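Re: [lab-equipment] What should we put on the list for the second manipulation bench?
From: Graziella Serra
Date: December 3, 2024

Hi all,

Picking up Nemex's question about next year's bench, which I've been wanting to answer since I got back to my desk. I'm very much in favor, and I have opinions!

> We have room in the budget for one new bench at the Bassi building and I'd
> like to send a request in before the break. Right now my draft says two arms,
> a table, and "misc. props." Someone reviewing it asked me what the arms are
> going to do all day and why the props line is so small. Can the people who
> run household tasks tell me what they really use, and what they'd buy
> differently? Also, does anyone have a view on one arm versus two? One arm
> would leave us a lot more for everything else.
>
> (for the Nemex group)

The microwave task on the Broline bench is the one I'd plan around, so have a look at these two first.
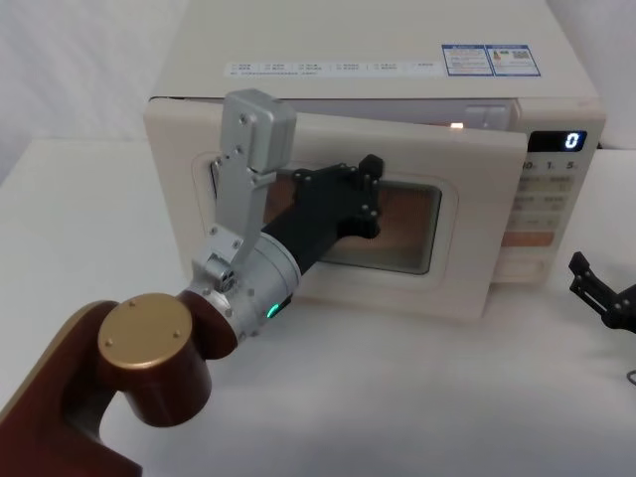
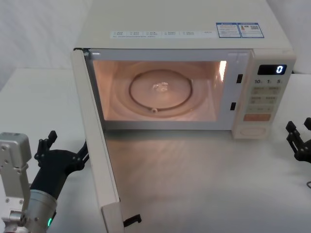 1. One arm or two

Two, please. I know what it does to the total. We wrote the August request for one arm, with the idea of adding the other later, and then spent a long time rewriting tasks so that one arm could do them. Some of those tasks were fine. Doors were the sore point. You want one gripper free to work the door and the other free to carry a plate or press a button, and with a single arm every task turns into a series of put-downs and pick-ups. If the money really only stretches to one arm, buy the mounting and the controller for two at the start. Retrofitting the mount cost us more grief than anything else on that bench.

2. Fingers

Budget fingers as a consumable, on their own line. I can't say this loudly enough. The grippers get pressed against doors, drawer fronts and table edges for hours, and the tips are what suffers. Our first request had the fingers tucked inside the gripper price, so when we wanted a different shape for door work there was no line to charge it to, and the order sat in purchasing for 3 weeks. I'd ask for a spare set per gripper plus a small amount for machining your own. Flido's shop will cut brackets from a drawing, and they're lovely to deal with if you send them the screw pattern along with it.

3. The appliances themselves

This is the fun part, and I think your reviewer is right that the line is too small. A real microwave has a door with a latch, a window, buttons with tiny labels, a display, a glass turntable and a light inside. You get an enormous range of work out of one cheap box. Opening, closing, putting something on the plate, reading the display, pressing the right button... we keep finding more to do with ours.

What I'd do differently is buy more than one. Put down 3 if you can, all different. Ours has a door that swings to the left, and it would be great to have one with a pull handle and one with a drop-down door to go with it. A policy that only knows one door is not much use to anybody in the kitchen. I have $290 penciled in for appliances in our own renewal and I'd happily see that go up.

Please also check the depth before ordering. A door that opens toward the arm needs a lot of table in front of it, and the arm needs somewhere to be while that's going on. Tape the footprint out on the tabletop, door open and door closed, before you commit to anything. It takes 20 minutes and it saved us from buying a toaster oven that would never have fit.

4. Table and background

We went with a white top and plain white walls. I like it, it's tidy and easy to work with, but a pale appliance on a pale table against a pale wall is a very particular look. If I were writing the request again I'd add a few cheap table coverings in other colors and patterns so you can change things between sessions. It's a tiny amount of money next to the rest of the bench.

Get a matte surface if the supplier offers one. Appliance lamps throw light onto the table, and you may want some say in how much of it comes back at the cameras.

5. Power and cables

Ask facilities for a separate circuit for the appliances, and ask early. It was the slowest item on our whole plan. Then put in for cable trays, clips and a couple of under-table channels. Cables on the work surface are a nuisance as soon as you start moving things around, and a proper set of channels is the sort of item that gets struck from a budget unless someone has written a sentence defending it. So write the sentence!

6. The stuff I forgot

Cleaning supplies. Spare turntable plates (glass, so order them at the same time as the ovens, while the model is still sold). Plates and bowls in a few sizes. A cart with wheels so you can swap appliances without two people lifting. Storage shelves near the bench — ours are down the hall and I think about that every single day.

If it helps, I can send over our line-item sheet with the prices taken out and the quantities left in. You'd be welcome to copy the wording straight into your draft, especially the paragraph on fingers, which has now survived 2 rounds of review.

I'd also love to hear from anyone on the list who has costed out a dishwasher. I want one badly and have no idea what to do about the plumbing.

Graziella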